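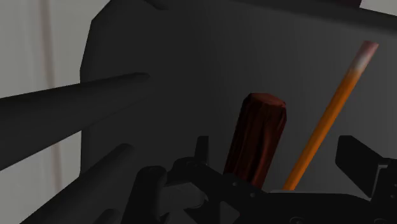
Rendered view: dark grey panel with bevelled edge

Lasstead Rights Desk
Sponsorship tracking for clubs and leagues

Lasstead logs how long each sponsor's name is on screen during a televised match and puts a media value on it. Reports are ready 4 hours after the final whistle.

- Covers 76 competitions
- Up to 100 sponsors per account
- Three user logins included - more on request
- Export to spreadsheet or PDF

Women's football was added in September. Sold by Gorent on a season licence. For a quote, contact Jong-dae Um.

Page updated 2022-11-27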